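Thread: Stock fingers or notched ones for plate handling?

Sim renders of the cell so far, two of the bench and one from the wrist camera. Opinions wanted before I order anything.

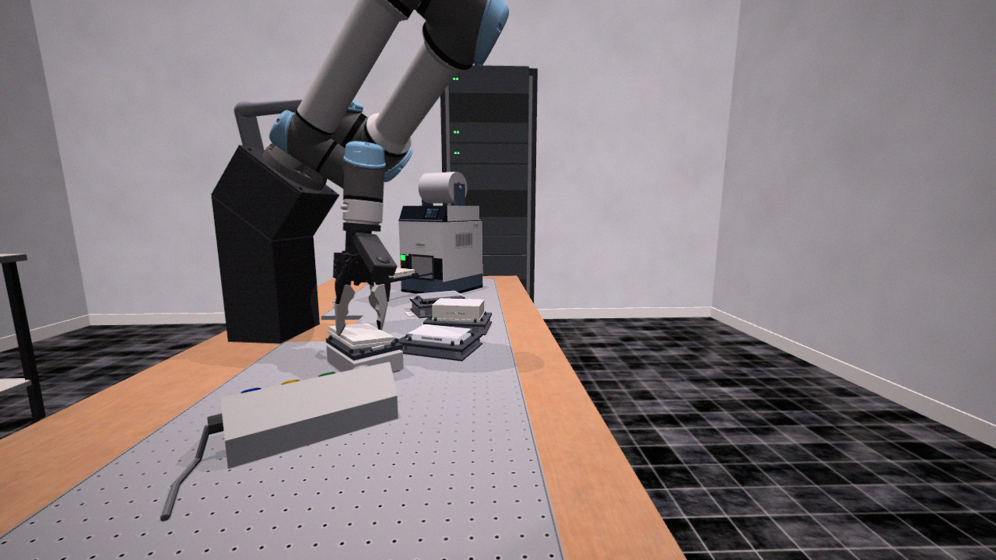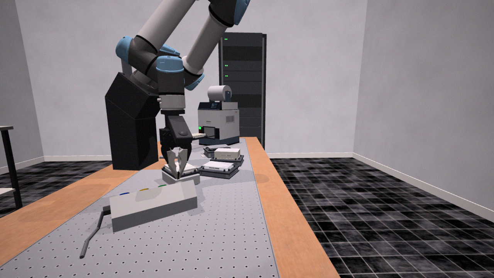
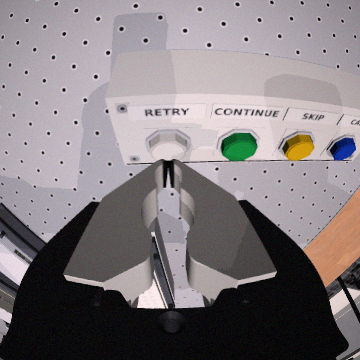
posted by breadboard_bandit, 2:16 pm, Inthanon Lab Automation Board

I've been running the Sturen two-finger gripper against the Vadport one in simulation. Same arm, same plates, 1112 cycles each. The Sturen dropped 2. The Vadport dropped 16, every one of them with great dignity.

> tipmount
Simulated plates never warp, and nobody's thumb has been on the label. Call me after cycle one on hardware.

> breadboard_bandit
Fair. My simulated coffee is also excellent.

> okra_torque
Forget the drops, I'm looking at the wrist view. Those fingertips come together right under the button panel. Are you planning to have the arm press its own RETRY? I'd wire that to the controller and skip the poking.

> breadboard_bandit
Poking is the plan. The panel came with the workcell and the integrator wants 894 dollars for the I/O option.

> okra_torque
Then poke away.

> tipmount
Disagree. Pay up. We had an arm poking buttons at Briltundale and it found SKIP far more often than anyone had asked it to.

> breadboard_bandit
Was that the camera calibration or the fingers?

> tipmount
Calibration. We blamed the fingers until August.

> okra_torque
So, the Sturen, and recheck your wrist camera offsets. Post the hardware numbers, even the ugly ones.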